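Wonddale repair morning goes monthly after bumper turnout

Wonddale's first Mend and Swap morning filled the community hall on Sep 17, 2022, and it was such a hit that it will now run every month until at least March!

The doors opened at 9 and the queue already stretched past the library steps. By the time the last toaster had gone home, 195 things had been signed in at the front desk – lamps, zips, bike wheels, a piano accordion with a sticky key, and more wobbly chairs than anyone had planned for. Most of them left in working order. The rest went home with a note saying which part to look for and where to ask for it.

Organiser Naledi Engelbrecht said she had hoped for a steady trickle of neighbours and got a flood.

"I had a cup of tea poured at opening time and I found it at lunch, stone cold," she said. "People were so keen to have a go themselves. We had kids soldering, we had grandparents darning, and the sewing tables never had a free seat."

The idea is simple. You bring something broken, you sit down with a fixer who knows that sort of thing, and you work on it together. It costs nothing, although a gold coin in the tin helps pay for fuses, glue and thread. Anyone waiting can browse the swap tables along the side of the hall, where kitchen gear, books and kids' clothes are free to take home.

Kitchen gear was easily the favourite. Dish racks, baking trays, mixing bowls and pans all found new homes, and the swap tables had to be topped up twice from boxes out the back. Mokgethi Hardware, on the corner of the main street, sent along a big tub of mixed screws and washers that turned out to be worth its weight in gold to the chair menders.
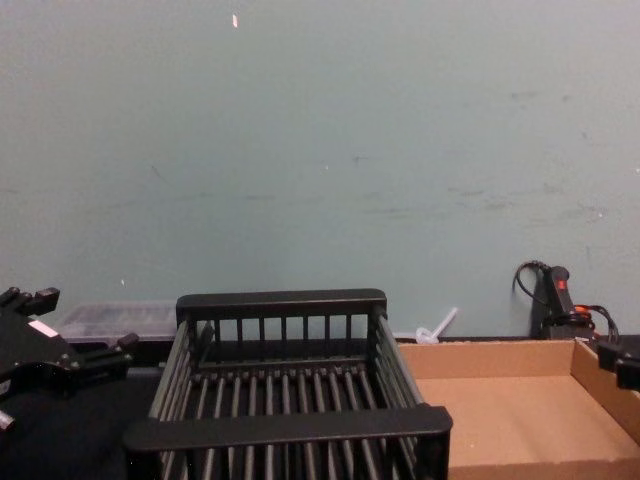 Thabiso Sibiya came in with a stand mixer that had been sitting in the cupboard for years and reckoned the morning had changed his mind about what counts as rubbish. The fault was a worn brush in the motor, he said, a part that cost less than a sandwich, and he would have thrown the whole machine out if a flyer hadn't come through the letterbox. He has already put his name down to help on the electrical table next time, and he'd like to see a session on sharpening knives and garden tools as well.

He may get his wish. Sharpening was the most popular suggestion on the feedback sheet, followed by shoe repairs and a beginners' table for hand sewing. Engelbrecht said the sharpening bench could be ready as early as the next session if someone can lend a decent set of stones.

The bike corner is growing too. Komia Cycles had two stands going all morning and was still truing wheels while the chairs were being stacked. The shop will bring 4 stands next time, along with a box of secondhand tubes and brake pads, and there'll be a short lesson on fixing a puncture for anyone who has always put off learning.

There is still room for more fixers, particularly people who know their way around sewing machines and old radios. You don't need a trade or a certificate, just some patience and a bit of know-how you're happy to share. New helpers are paired with an experienced one for their first morning.

Some 10 items are still at the hall waiting to be picked up, including a blue desk fan and a child's scooter. If one of them is yours, please bring your ticket to the front office during opening hours.

Big appliances, microwaves and anything that runs on petrol can't be accepted. Please give things a wipe before you bring them, and pack the power cord!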